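1/9/22
By Alina Crăciun

4. Why pairs of pacers held the group together

We come now to the part of the study that we most enjoyed working on, and the part that surprised us most. In the sections before this one we treated the Woltholm Half Marathon as a set of single runners, each with a start time, a finish time and a set of splits. But people don't run Woltholm like that! They run it in clumps, chatting for the first few miles and then going rather quiet on the long pull up from the river, and a great many of them pick a pacer's flag at the start and try to stay near it. Of all the things that might explain an even race, the flag was the one runners brought up again and again in their written comments.

The race had 1,923 finishers with complete splits, and all of them are used here. Runners were free to join or leave a pace group at any point, so we did not ask them to sign up for one. Instead, a runner was counted as being with a group at a timing mat if they crossed it close behind or close in front of the flag (the exact window is given in the methods section). It is a simple rule and it has its faults, especially on the narrow path by the allotments, where people who had no interest in the flag were stuck beside it all the same. We tried wider and narrower windows and the pattern stayed put, which was a great relief.

Each group was led in one of two ways. Some had a single pacer, out in front with the flag. The others, led by members of the Guma club, had a pair: one at the front and one running at the back, both aiming for the same finish time. Guma have used pairs at the Jamness 10K for years and were keen to have the idea tested properly on a longer and hillier course. We are very grateful to them for it, and for their patience with our spare batteries and endless watch checks.

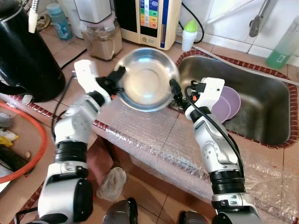 Groups with a pair of pacers stretched out far less on the climb than groups with one, and they came back together sooner on the other side. With a single pacer, the runners nearest the flag kept an even effort, while those at the back slowed early and then chased hard downhill, often passing the very people they had been trying to follow. It helps to think of the whole group as one object that has to be carried over uneven ground. The steel bowl in Figure 2 is held by its rim on the left and on the right, and it can be tilted as far as it is with a grip on both sides. Take away one of those grips and the other has to do all the steadying alone. A lone pacer is in much the same spot on a hill, with good control of the near end of the group and very little say over the far one.

The comments fit this picture nicely. Runners in the paired groups wrote a lot about the pacer behind them, and with real warmth: being told the gap was fine, being told to shorten their stride, being told a very long story about a lost shoe. Those in the single groups wrote mostly about the flag itself, and about whether they could still see it. Several said they had sped up after a bend simply to get it back in view. That small burst shows up clearly in the splits, and we were delighted to find it there, having half expected it to be lost in the noise.

We should be careful about how much weight this can bear. The Guma pacers were experienced, and some of the good they did may come from that and would have come from any one of them running alone. Runners who like company may also have chosen the paired groups on purpose, as the flags were a different colour and word gets round quickly in a start pen. The weather was kind, too. A headwind on the top road would have pushed everyone into a tighter bunch, whoever was leading.

Even so, the effect on the climb was large enough for us to want to see it again. The organisers of the Umali Trail Half have agreed to swap the pairs and the single pacers between groups at random, so that nobody at the start can tell which kind of group they are joining until they are in it. Their course has a steeper hill than Woltholm, placed much later, when legs are tired and splits tend to fall apart. We can't wait to see what the back of the pack does on it. The next section turns to the descent, where the two kinds of group looked far more alike.

Last updated: July

Contact the author | Copyright Alina Crăciun | Back to top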